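Stop Adjusting the Gripper Between Shifts

Most of the lost hours in a small picking cell are caused by maintenance. I mean maintenance done at the wrong moment, by whoever is standing closest, with no note left behind. I have looked after one such cell for long enough to hold a firm view on this, and the view is unpopular with people who like to carry a hex key in their shirt pocket.

The cell is a single arm with a two-finger gripper and a small camera at the wrist. It takes accessories out of bulk totes and puts them in cartons for shipping. The arm came from Motix. The gripper came from Astura, bought separately, and the controller was configured by Valance, who also wrote the acceptance procedure. That procedure is 18 pages long and it is the best document in the building. It was read closely for one week and then filed.

What happened next is common. A pick would fail, an operator would decide the fingers looked loose, and a screw would get a quarter turn. The next operator would find the motion stiff and back the same screw off. Force settings went up on the late shift and came down in the morning. By October the cell was running with a grip force that matched nothing in the handover sheet, and the wrist camera offset had been changed twice to make up for finger wear that had not been measured.

When we finally reset everything to the handover values and ran the acceptance test again, 642 picks out of the full set went through before the first stop. The machine had been sound the whole time. We had been tuning out our own adjustments.

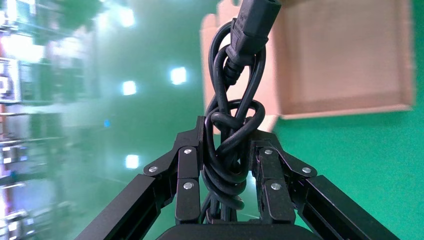

Linkage screws deserve more attention than they get and fewer hands on them. On a gripper of this type, the screws at the finger joints are the pivots and fasteners that set how freely the linkage moves and how squarely the two fingers meet the part. They sit in the open, bright against black metal, and that visibility is a large part of the problem, as it makes them look like adjustment points. They are set once, to the torque in the manual, with thread locker, and marked with a paint pen across the head and the link. After that the only daily task is to look at the paint line. If the line is straight, leave the tool in the drawer. Then there is the load. A power cord bunched into a knot, with the fingers squeezing stacked coils below it and the plug standing up out of the top, puts uneven pressure on the two inner segments. A rigid block does not do this. Anyone who sets grip force using the aluminum test block and then sends the arm to pick cords will see slips, and will blame the screws.

The correct practice is to set force on the worst part in the mix. In our case that is cable, bundled without a tie. Cable compresses, the coils shift against each other, and the final finger gap differs on every pick. A gap check with a narrow window will reject good grips all day. We widened the window for cable and left it alone for everything else. The change took one line in the recipe and should have been made during commissioning. I count that as my error and not the supplier's.

There is a counterargument, and it has some weight. Operators know the machine. They hear a bearing go before the log shows anything, and telling them to keep their hands off throws that knowledge away. I agree with the first half. The operator on our late shift reported a dry pivot two days before it showed up as a following error. But the useful act was the report. Had the pivot been loosened on the spot to quiet it, the fault would have moved to the next joint and we would have replaced the wrong part.

So we split the work. Operators inspect, clean and write down. They wipe the finger faces at the start of the shift, check the paint lines, look at the wrist cable for chafing, and run the arm through the slow test path at 200 millimeters per second. None of that needs a tool. One trained person per shift may open the guard and make a change, and that change goes in the book with the old value and the new one. Both values, every time. A log entry that reads "adjusted grip" is worth nothing to the person who opens the book at six in the morning.

Intervals matter as well, and they should be counted in hours of motion. Calendar intervals suit the office. Our cell may run flat out for a month and then wait on stock for two weeks, and grease does not know which month it is in. We check the linkage for play every 400 running hours, using a dial indicator against the fingertip with the gripper closed on a gauge pin. Play above the limit means new bushings, fitted in pairs, left and right together. Changing one side leaves the gripper closing off center, and the vision offset will then be wrong by a small amount that takes a full day to find.

The same rule applies to the camera. It moves with the wrist, so a knock to the bracket changes every pick position at once. Recalibrate after a collision, after a bracket change and after any work on the flange. Do not recalibrate because of a bad afternoon. A calibration done on a machine with a mechanical fault stores the fault in the numbers, and it stays there after the mechanical part has been fixed.

I have seen the opposite approach at Procházka, where we send our older grippers for rebuild. Their technicians will not quote until they have the log. At first I took this for a way to slow things down. Their reason is that half of the units they open have nothing worn in them. The screws are at mixed torque, the fingers are out of parallel, and there are two kinds of grease in the same joint. They can rebuild such a unit, and they charge for it, but it will come back in the same state if the habits at the cell stay the same.

Spare parts follow from this. We used to keep three complete grippers on the shelf, because swapping the whole unit was quicker than arguing over what was wrong with it. We now keep one complete gripper, two sets of bushings, a bag of the correct screws and a spare bracket. The money saved paid for the dial indicator and a proper torque driver, which lives in a locked drawer. The key is signed for. Some of the operators consider that an insult, and I understand why, but I would keep the lock.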